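Small colander for a small sink – oval or round?

Forum: Kitchen Gear and Storage

gkpodo
Posts: 41

I'm moving into a place with a sink that is too small for anything I own. My steel colander is 11 inches across and it sits on the rim and wobbles. I want something smaller for draining a can of beans, rinsing grapes, one or two servings of pasta at most. I keep seeing oval plastic ones and I can't tell if the shape does anything useful or if it's just how they look. Anybody using one? Budget is low. I don't need it to match anything.

kofi_d
Posts: 626

Oval is better in a narrow sink. You turn it the long way and it leaves room beside it for the faucet stream or for a plate. I've had the same oval one since my last apartment. Plastic, no feet, cost almost nothing.

The thing to look at is the holes. Some of the cheap ones have slots and rice goes right through. Round holes, small, all the way up the sides if you can get it.

NhyiraI
Posts: 175

I'll disagree on plastic. I went through 3 of them and every one ended up stained from tomato sauce or warped out of shape. Then I bought a small steel mesh strainer with a hook on one end and I haven't thought about it again. It hangs off the edge of the pot. Takes up less room than any colander.

kofi_d

A mesh strainer is a pain to clean. Quinoa gets stuck in the mesh and you're picking at it with a brush. You can wipe out a plastic one with your hand.

NhyiraI

Turn it over and run the water through from the back before anything dries on. Takes ten seconds.

And how did yours not warp? Mine went in the dishwasher on the bottom rack, I'll admit that.

kofi_d

Well, there you go. Mine has never been in a dishwasher.

akosua.adjei
Posts: 200

I have both and use both. Mesh for rice and for rinsing lentils, oval colander for everything that's bigger than a pea. If I had to keep one for a small kitchen it would be the colander, because I also use it as a bowl for fruit. You can't really do that with a mesh strainer, it tips over.

For the OP: measure the inside of the sink at the bottom, not at the top. Mine narrows by more than an inch on the way down. I bought a Dromlow one that fit on paper and it hung up halfway.

gkpodo

Good point about measuring. I just did it with a tape. Bottom of the sink is 12 by 9 with rounded corners, so a round one would have to be 8 inches or less to leave any space. An oval could be 10 the long way and still sit flat.

Does the bottom sit flat on these? The steel one I have has a ring foot and I like that the food isn't sitting in the drain water.

theo_yak
Posts: 88

Depends on the make. The Stadach ovals have a low foot molded in, maybe a quarter inch. The Gbeho ones are flat on the bottom and I would skip them for that reason. You drain pasta in it, set it down for a minute, and the bottom layer is in a puddle.

I was shopping for the same thing last September and ended up with the Stadach in the smaller size. No complaints. The rim is thick enough to pick up with wet hands.

kofi_d

I have the Gbeho and I've never noticed a puddle. You shake it and tip the pasta into the pot again. Who leaves it sitting there?

theo_yak

I do. I have one burner that works properly and the sauce is usually on it.

akosua.adjei

Also depends on your sink. If the bottom slopes toward the drain, a flat one is fine. Mine slopes hardly at all and water just stays where it is.

gkpodo

Mine is pretty flat. So a foot would be good.

Next question, color. I know it sounds silly, but the store nearest me has them in white, red and a pale green and I was wondering about staining. Nhyira mentioned tomato.

NhyiraI

White was the worst. It went orange after one round of sauce and stayed that way. Red hides it. The third was yellow and looked dingy by the end. I tried leaving it in the window and that helped a little with the orange, but it took days.

theo_yak

If you rinse with cold water first and then wash with soap, you get a lot less of it. Hot water first seems to set it. I can't prove that but it's how I was taught and my containers look fine.

NhyiraI

I've heard the cold water thing too. Never made any difference on mine, though I was probably too late with it. The sauce had usually been sitting there through dinner.

akosua.adjei

Pale green is what I'd pick. I have mixing bowls in that kind of color and they've aged better than the white ones. Let me see if I can find a green oval one.

akosua.adjei

Found it.

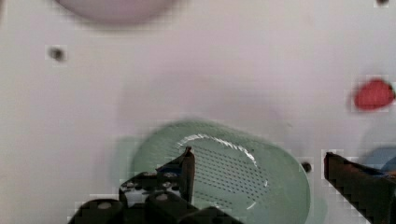
Pale green oval colander. Blurry, but you can see the wide rim.

It's the rim I would look at. A wide one gives you something to hold when your hands are wet, same as Theo said about his. The drawback is that the rim counts toward the size. If the label says 10 inches, check if that is the outside edge or the bowl part. Some of them lose an inch or more on each side and you end up with something that holds one can of chickpeas.

gkpodo

That's helpful, thank you. I like the color. A wide rim might be a problem with the rounded corners in my sink, but if it sits low enough the rim would be above the curve anyway.

theo_yak

It would hit the faucet base before it hit the corners, in my experience. Take the tape to the store with you.

kofi_d

Or cut the shape out of cardboard and put that in the sink. I did it for a dish rack and it saved me a return.

NhyiraI

Still voting for mesh. If you do go with plastic, keep it away from the bottom rack and don't nest it inside a hot pot to dry. That's how the second one went.

One more thing on storage. An oval doesn't nest with round bowls. It has to go on top of the stack or on its side, so figure out where it's going before you buy it.

akosua.adjei

Mine goes on its side next to the cutting boards. Never had a problem with it.

gkpodo

There's a gap beside the stove that is four inches wide, so on its side could work if it isn't too deep.

Update, January 26, 2018: went to the Fandthorpe store with the tape and a piece of cardboard. They had the Stadach with the foot, in green, 10 inches at the outside edge of the rim. It sits flat in the sink and clears the faucet. I did two cans of black beans in it tonight and they fit with a little room on top. It's too deep for the gap by the stove, so for now it's on top of the fridge.

kofi_d

Put a hook in the wall and hang it by one of the holes.

theo_yak

The holes on the Stadach are too small for most hooks. A loop of string through two of them works.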